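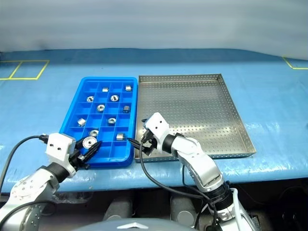 Betrieb > Planung > Protokolle

17.03.2020 - Protokoll: Sheldon Dhillon

Protokoll der Besprechung Beschaffung Teilehandhabung

1. Stand vom letzten Mal
Das Protokoll aus dem November wurde ohne Änderung angenommen. Der offene Punkt Wartungsvertrag bleibt offen, Sturkon hat auf die Nachfrage nicht geantwortet.

2. Zweiarmige Zelle, Angebot Uvik
Die Einkaufsleitung stellte das Angebot vor. Uvik rechnet mit 300 Teilen je Schicht. Der Protokollführer wollte wissen, woher die Zahl kommt - im Angebot steht keine Messung, nur eine Annahme. Die Fertigung wies darauf hin, dass ein eingearbeiteter Mitarbeiter für das Umsetzen der Metallteile keine zwei Arme für diesen Preis braucht. Strittig blieb auch, ob die gelben Klebemarkierungen auf dem Tisch als Positionierhilfe im Betrieb genügen oder ob feste Anschläge dazukommen. Im Angebot fehlen Anschläge.
Zum Arbeitsablauf: blauer Fächerkasten links, Lochblechschale rechts daneben, gegriffen wird einzeln.

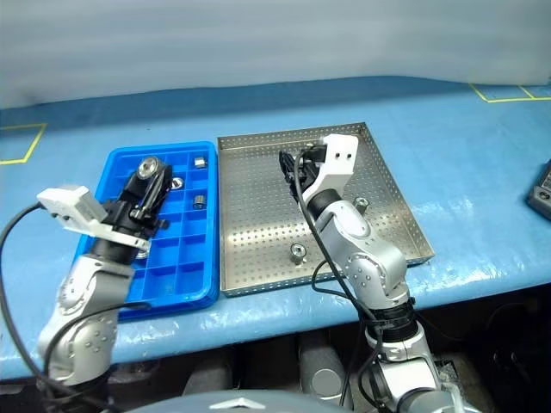 3. Zubehör und Folgekosten
Leclerc bietet Fächerkästen in Losen zu 82 Stück an. Gebraucht werden nach Rechnung der Fertigung 6. Eine kleinere Menge soll angefragt werden.
Greiferfinger gelten bei Uvik als Verschleißteil, ein Preis dafür ist nicht genannt. Ohne diesen Preis wird nichts ins Budget eingestellt.

4. Alternative Tallodance
Miete statt Kauf. Die Mindestlaufzeit ist im Schreiben nicht zu finden, die Schulung mit 238 Euro je Person angesetzt. Mehrere Anwesende hielten das für ein Lockangebot. Zurückgestellt.

5. Beschluss
Keine Bestellung in diesem Quartal. Uvik soll einen Probelauf mit unseren eigenen Teilen anbieten, einschließlich Protokoll der Fehlgriffe. Anfrage: S. Dhillon.

Kommentare

Fertigung 2: Bei Punkt 3 fehlt, dass auch nach gebrauchten Kästen gefragt werden sollte.

S. Dhillon: Stimmt, nehme ich in die Anfrage an Leclerc auf.

Lager: Und wer füllt die Kästen auf? Im Angebot steht dazu kein Wort.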